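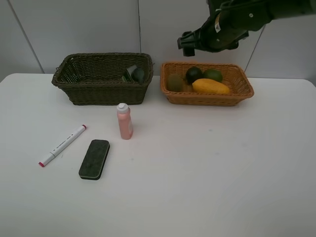

Print | E-mail this page
Shares: 4 | Comments: 2

Notes from the May get-together on the handling rules, typed up by me (Dorottya Bárány), so blame me for any slips!

We kicked off with Heron's draft, which has grown to 83 clauses. I said I'd never get new starters through that, and Wegener's lot agreed, so the arm section is being cut back first. Agreed: nobody reaches over the table while the arm is powered, full stop.

Then the long one – loose bits on the worktop. Primholm want pens and bottles cleared before every run. Zikititz want them left out, as real tables are messy (I'm with them, I must say). We settled on either, as long as the run sheet says which.

Soft fruit: grip limits go in the annex, and Heron will send wording.

Form 706 stays as it is for now, grumbles noted. I'm chasing Primholm for their stop-button checklist.

Finished at 4, biscuits all gone.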